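Vosomside Community Hall Association
Minutes of general meeting, September

Meeting opened 7.05 pm. Ridwan Latuheru in the chair, minutes by Sekar Pangaribuan.

Minutes of the previous meeting
Accepted with one change: the Drasta invoice should read $800, not $80.

Finances
Balance in the working account is $2,417. The Drasta invoice for gutter cleaning has been paid and is already out of that figure. Hall hire from the choir is still owing for 3 bookings. Sekar to send a reminder.

Back room
Members discussed repainting before the summer hire season. Ridwan would like one colour on all the walls. Others were happy to leave the green-brown tones and spend the money on the kitchen tap and the side door. Baseboards to stay pale either way.
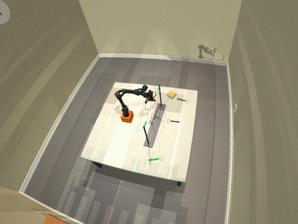

Item 4: room layout with white table, computer render.

Moved that a quote for painting be sought from Rumanent and brought to the next meeting. Carried, 6 in favour, one against.

Bookings
The Spanish conversation group has asked for the main hall for its Cáceres slide night. Agreed at the usual member rate, with chairs to be stacked by 10 pm. The yoga class wants to start half an hour earlier — no clash on the calendar, so approved.

Parking
Two complaints about cars across the neighbour's driveway. Ridwan to put the sign back up and mention it in the newsletter.

Other business
Key to the meter box is missing. Whoever has it, please return it to Sekar.

Meeting closed 8.20 pm.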